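Club News: A Good Start to the Season for the Grastura Runners

October 4, 2021

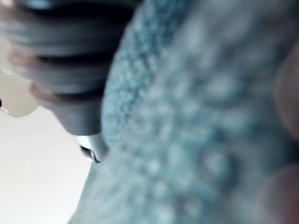 Well, what a month that was. After such a long gap it was lovely to see so many faces back at the Skitoline Relays in September, and lovelier still to see three of our teams on the start line when in the spring we weren't sure we could fill one.

For anyone who hasn't run it before, each leg is a single mile, or 1,609 metres if you are Clémence Hoarau and like things exact. Clémence ran the opening leg for the women's A team and came back in second place, with the girl from Kaketti Harriers only a stride or two ahead of her. She says she went off too fast. It didn't look that way from the bank, where we were all shouting ourselves hoarse, and the team held on for third overall, our best result at Skitoline since the course moved to the lower field.

The men's team had a harder afternoon of it. They were placed well until the third leg, when a shoe came off in the soft ground by the gate and had to be gone back for, and after that it was a matter of picking off whoever they could. They finished 8th and were very cheerful about it over the flapjacks. The B team, mostly juniors with a couple of their parents drafted in that morning, came home in the middle of the field and have already asked when the next one is.

Looking ahead, the cross-country league begins at Kaketti in a few weeks. It's a hilly course with a stream at the bottom — you will get your feet wet, there is no way round it — so spikes are a good idea if you have them. The minibus takes up to 30 and the seats do go, so please put your name on the sheet by the changing room door, and put a phone number beside it this time.

Winter training has moved indoors for the drills and stretching, with the road run afterwards as before. Swati is leading the beginners' group again and would like me to say that beginners really does mean beginners. If you can jog to the postbox and walk home, you'll be fine with her. Bring something bright to wear, as the lane past the allotments is very dark now.

Subs for the new season are due at the end of the month and are the same as last year. There is also a box of lost property from Skitoline, including two left gloves and a rather nice flask.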